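3.2 Measuring furniture in the home

The household survey recorded every piece of storage furniture in the rooms that residents agreed to open to us. We visited 37 homes in Havari and the streets that run down to the old Farnel works. The 37 homes held 687 pieces in all, counting built-in closets as one piece each. Homes were eligible if the same family had lived there for at least 14 years, as the study concerns what people keep when the use of a room changes, and short tenancies tell us little about that.

Visits began in February and were made by two people, one measuring and one writing. Prasanna Miah and Efraín Rengifo carried out most of the visits in Havari. Debashish Amarasinghe joined for the homes near Farnel, where many of the older residents preferred to be interviewed in Bengali. Each visit started in the kitchen and ended in whatever room the resident named as the least used. We left the order of the rooms in between to the resident, and the order was written down.

For each piece we recorded the room, the wall it stood against, the outer height, width and depth, the number of doors and drawers, and the resident's account of where it came from. We also asked what had been kept in it when it was new to the house and what was kept in it now. Residents were free to leave any door closed. Contents were recorded by class only (linen, dishes, papers, tools, clothing, food, mixed) and we made no list of single items.

Two problems came up early. The first was naming. The same kind of piece was called a cupboard, a press, a wardrobe or a "showcase" in different homes, and sometimes by different people in the same home. Our pilot form had asked the writer to choose a type from a fixed list, and the two writers disagreed so often that we dropped the list. The final form takes down the resident's own word and leaves sorting by type until after the visit. Sorting was done by Fathima Sivakumar and Conall Ní Bhriain, who worked separately from the dimensions and door layout and then met to settle the cases where they differed. The resident's word was kept as a separate field and is used in Section 5.

The second problem was depth. Many pieces stood hard against a wall, or between a wall and a bed, and the back edge could not be reached. In those cases we measured from the front face to the wall and marked the figure as a wall depth. Wall depths run slightly over the true depth when there is a baseboard, and we did not try to correct for it. They are left out of the volume totals but kept in the counts of pieces per room.

Outer size is a poor guide to how much a piece can hold. A tall wardrobe with a deep cornice may have less shelf space than a plain chest half its height, and a mirror door can take up a good part of the depth. We considered measuring the inside of each piece and tried it in six homes during the pilot. It took too long, and residents were less at ease with it. We use outer volume throughout and treat it as a measure of the room a piece takes up – the floor and wall it claims – and make no claim from it about storage.

Raised moldings, cornices and handles made it harder to say where a piece begins and ends. Our rule was to take height from the floor to the highest fixed point, width across the widest part of the body, and depth from the back to the front face of the doors. Handles were left out, as were loose covers and anything resting on top. The cabinet in Figure 2 has both upper and lower doors, with a horizontal molding band between them and a pair of long dark handles side by side where the upper doors meet. Under the rule it is one piece with two tiers, and the handles add nothing to its depth. Pieces whose tiers could be lifted apart were also entered as one if the resident spoke of them as one.
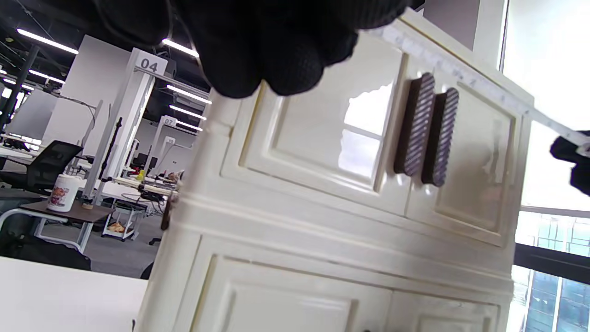

Figure 2. Paneled cabinet with upper and lower doors, with a tape held across the top.

Origin was coded from the interview in four groups: bought new, bought used, given or inherited, and made for the house. The last group is larger than we expected, mainly through the Chowdhury workshop, which built fitted pieces for many families in Havari before it moved to Etari. Residents often knew which brother had built a piece and what they had paid for it. Prices were written down when offered but are not analyzed in this paper, as we had no way of checking them.

Dates were harder. Few residents could give a year for a purchase, but most could place it against a wedding, a birth or a move between rooms. We built a short timeline with each family at the start of the interview and placed the pieces on it afterward. A piece that could not be put before or after at least one event was coded as undated. Undated pieces are included in Table 3 and excluded from all later tables.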